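Budgeting for paired hand-held grippers: what goes on the order besides the grippers?

Posted by Jomar Soriano, 23 Dec 2019

I have to submit an equipment plan for two-handed demonstration recording and I would like a check on the line items before it goes to purchasing. The task family is long dark parts handled between two matching hand-held grippers over a white table, one gripper at each end of the part. Two-finger jaws, yellow tips.
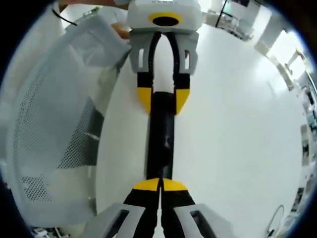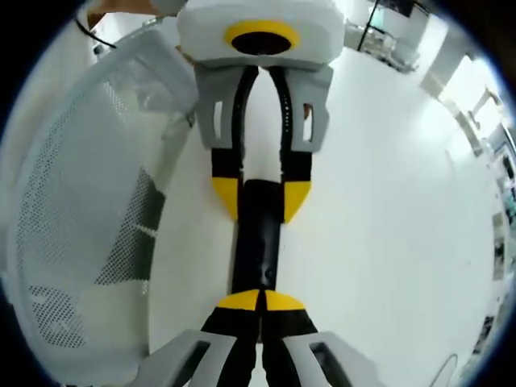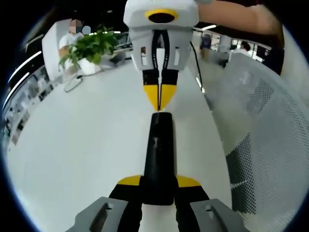 Bernadette Gilmartin has already told me that the plan is short on spares, and that a quote which lists two grippers and nothing else will come back to my desk before June. I accept that. What I don't have is a sound basis for the quantities.

Current draft:

Grippers, matched: 2
Fingertip sets, spare: none
Finger sets, spare: none
Finger mounts, spare: none
Storage: one drive
Table: existing
Lighting: existing
Labor: existing staff

Points I would like answered:

Is it better to buy a second pair outright or put the same money into spare parts? The supplier (Groltora) quotes a lead time of 15 working days on fingers and mounts and will not commit to anything shorter.

Should tips be budgeted as a consumable or as a repair part? Our purchasing system treats these differently. Consumables can be reordered against a standing number, repair parts need a new approval each time.

Does anyone budget for the test parts themselves? I had assumed these were free because they come out of stock.

The site is our Fleltness office. We have one table and no plan to add a second in this budget period.

Finbarr Foley

Consumable, without question. Put tips on the standing number and order 20 sets at the start. They are the part that touches everything, and when the surface wears the grip changes, so your early recordings and your late recordings no longer match. Swap both tips on a gripper at the same time, and swap both grippers together. If you replace one tip you have an uneven jaw, and you will spend a morning looking for a fault in the software.

Fingers are a repair part. Buy two complete sets, left and right, and leave them in the bag. Mounts the same. Printed mounts crack at the slots if someone over-tightens a screw, so check whether the supplier gives you the print files. Groltora did for us, after we asked twice. If you have the files, delete mounts from the plan and add a spool.

On the second pair: buy it if your operators cost more per day than the pair costs per week of downtime. With a 15-day lead time that is nearly always true. A spare pair also lets you send a unit back for calibration without stopping. I would take the second pair first and cut somewhere else.

Things missing from your draft:

Spare cables. One per gripper at minimum.
Chargers, if your version takes a battery. Check the quote, ours left them off.
A second drive. One drive is no backup at all.
A hard case. The fingers bend if the units travel loose.
Calibration target, flat, rigid. Do not print it on office paper.

Sorcha Doherty

We bought from Plarberg and it was fine. I would just get the cheapest ones and see how it goes. You can always order more.

Parviz Hosseinzadeh

I disagree with the post above. "Order more later" means a second approval, a second shipping charge and possibly a different hardware revision. We had a pair where one unit was a later revision with a slightly different jaw opening. They were sold under the same part number. Ask for matched revisions in writing and put that sentence on the purchase order.

On the test parts: yes, budget for them. Stock parts are free until the warehouse notices. Soft items crease and take on a set after repeated handling, rigid ones get marked at the grip points. In our last project we drew 378 parts over the whole run and had to pay for them internally at the end, out of a line that did not exist. Ask your stock controller for the transfer price now.

Dark parts on a white surface also need a look at the lighting line. "Existing" is acceptable if the exposure holds from morning to evening. If the table is near windows, record one short sequence early and one late, compare them, and then decide. A blind is cheaper than a lamp. We bought Okeke lamps first and the blind afterward, and the lamps are in a cupboard.

Labor should not read "existing staff" either. Two units means two hands on every recording, and somebody has to check files the same day. If one person does both, halve your expected output. Purchasing will not question a labor figure that has hours behind it, but they will question a blank.

Jomar Soriano

Thank you. Revised: second pair in, 20 tip sets on the standing number, mounts removed pending the print files, second drive, blind, part transfer price requested. Revision matching is now written on the order. Still waiting for Groltora to confirm whether the chargers are included.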